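Small Shelf, Big Choices: Displaying Crisp Packets in a Corner Shop
Student project report, Retail Studies, Mavdale College

We spent most of April thinking about snacks, and I can't say anyone in the group minded!

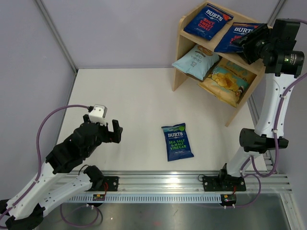
Why we chose crisps
Our brief came from Bromex, a corner shop near the college with very little counter space. They wanted a light wooden shelf that shoppers would notice on the way to the till – and crisps seemed the friendliest thing to put on it. Packets slump and slide, so we tried them both on the shelf and on the table around it.

What we learned
We asked 101 shoppers which layout they liked best, and most preferred a few packets beside the shelf as well as on it (it looked more generous, they told us). Our budget was only $100, so the shelf stayed simple. Next term we would love to try a second shelf, perhaps with a small lip along the front.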